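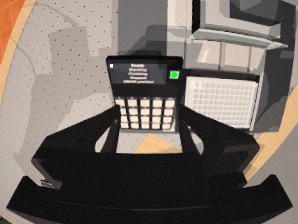

Illustration: Kinga Takács / Gallosico. Computer render.

4 Setting up a counter position

Applies to: Gallosico Counter, fixed and seasonal positions, Gruvbridge and Ultevby sites
Section maintained by: Fadwa El-Sayed

4.1 Before you start

A counter position consists of a cash drawer, a receipt printer, a base unit and a handset. The base unit carries all the connections. The handset connects to the base unit by radio and has no socket other than the charging contacts on its underside.

You will need:
the position card (issued by the site office, one per position)
the drawer key and the spare, on separate rings
one roll of receipt paper, already in date order from the stock cupboard
the supervisor code for the site

Positions at Ultevby are supplied with the short drawer, which is 435 mm wide and fits beneath the folding counters. The Gruvbridge drawer is wider and will not. If the wrong drawer has been delivered, stop and return it before unpacking the base unit. The base unit records the drawer type the first time it is switched on, and changing it afterwards means a full reset (section 9).

4.2 Placing the base unit

1. Choose a flat place on the staff side of the counter, out of reach of customers.
2. Leave a gap of 10 cm behind the base unit for the cables.
3. Check that the vents on the left side are clear. Paper bags and tissue must not be stored against them.
4. Plug the drawer lead into the socket marked D. The plug has a clip on one side and goes in with the clip facing down.
5. Plug the printer lead into the socket marked P.
6. Connect the mains lead last.

CAUTION: Sockets D and P are the same shape. A printer connected to socket D will feed paper continuously when the drawer is told to open. Switch off at the wall before swapping the leads over.

Note: The mains lead must not be run across a walkway, even under a rubber cover strip. Where no socket is available on the staff side, ask the site office for a floor outlet to be opened. At Gruvbridge the floor outlets are on the same circuit as the display lighting and go off when the lighting does, so they are suitable for seasonal positions only.

4.3 First start

1. Switch on at the wall, then press and hold the round button on the front of the base unit until the light turns amber.
2. Wait for the light to turn steady green. This can take several minutes on a new unit. A flashing green light means the unit is still fetching its price file.
3. Wake the handset by pressing any number key.
4. Enter the position number from the position card and press the confirm key.
5. Enter the supervisor code.
6. Check that the site name on the handset matches the position card. If it does not, press cancel and repeat from step 4.

If the light turns red at any stage, note the code on the handset before switching off. The code is not stored.

4.4 Loading the receipt printer

1. Lift the lid by the tab at the front.
2. Drop the roll in with the loose end coming from underneath, towards you.
3. Pull out a hand's width of paper and close the lid on it. Press both corners.
4. Tear off the spare paper against the cutter.
5. Press the feed key once. The printer should advance a short length and stop.

Blank receipts usually mean the roll is in upside down. The paper is coated on one side only — a fingernail drawn across the coated side leaves a grey line.

Use the narrow rolls supplied by Lukoševičius. Other rolls may fit the printer but the end-of-roll stripe falls in a different place, and the low paper warning will not appear.

4.5 Setting the opening float

The standard float is 200 in mixed notes and coin for a fixed position. Seasonal positions draw their float from the fixed position nearest to them, and the amount is written on the position card.

1. Count the float at the site office, not at the counter.
2. Sign the float slip and keep the lower half.
3. Carry the float in the closed pouch and open the drawer with the key.
4. Place notes in the rear compartments, with the largest value on the left. Place coin in the front cups in the same order.
5. On the handset, choose Open position, then Float, and enter the total.
6. Close the drawer by hand. It does not lock until the base unit clicks.
7. Put the lower half of the float slip under the coin tray.

Note: The handset accepts any figure entered as a float and does not compare it with the position card. An error made at this step will show as a difference at close, for the same amount, and can only be corrected by the site office.

4.6 Price file and departments

The price file is sent to all positions overnight. Changes made during trading reach the base unit only when the position is closed and opened again, with one exception: items withdrawn from sale are blocked at once.

Each position can show up to 8 departments on the handset. The order is taken from the position card and cannot be changed at the counter. If a department is missing:

1. Check that the position was opened with the correct number.
2. Close and reopen the position.
3. If it is still missing, ring sales through as Sundries and write the department on the duplicate receipt.

Sundries must not be used for gift vouchers. A voucher sold as Sundries has no number in the system and will be refused when the customer tries to spend it.

4.7 Test sale

Carry out one test sale before the first customer is served.

1. Choose Training from the menu. The word TRAINING prints at the head of every receipt until training is switched off.
2. Ring up any single item.
3. Choose Cash and enter a larger sum than the price.
4. Check that the drawer opens and that the change shown is correct.
5. Close the drawer.
6. Ring up the same item again, choose Card, and press cancel when the handset asks for a card.
7. Check that the printer produces a cancelled slip.
8. Leave the Training menu.

CAUTION: Sales rung up in training are not recorded. If a real sale has been taken with training left on, do not try to enter it again from memory. Keep the receipt and pass it to the supervisor.

4.8 Charging

Return the handset to its cradle whenever the position is left unattended, and at close. A handset left off the cradle overnight will normally start the next day, but the clock may be wrong until the base unit has corrected it, and receipts printed in the meantime will carry the wrong time.

Wipe the charging contacts with a dry cloth every Wednesday. Do not use screen wipes on the contacts or on the keys.

4.9 Moving a position

Fixed positions may not be moved by counter staff. Seasonal positions may be moved within the same hall:

1. Close the position (section 6) and remove the float.
2. Switch off at the wall and disconnect the mains lead first, then P, then D.
3. Lock the drawer. It is heavier at the back and should be carried by two people.
4. Repeat 4.2 to 4.5 at the new place. The position number stays the same.
5. Tell the site office where the position now stands, so that the hall plan can be changed.

Seasonal positions at Ultevby are taken down at the end of September. The base units go back in their own boxes, with the position card inside the lid. For storage of drawers, see section 11.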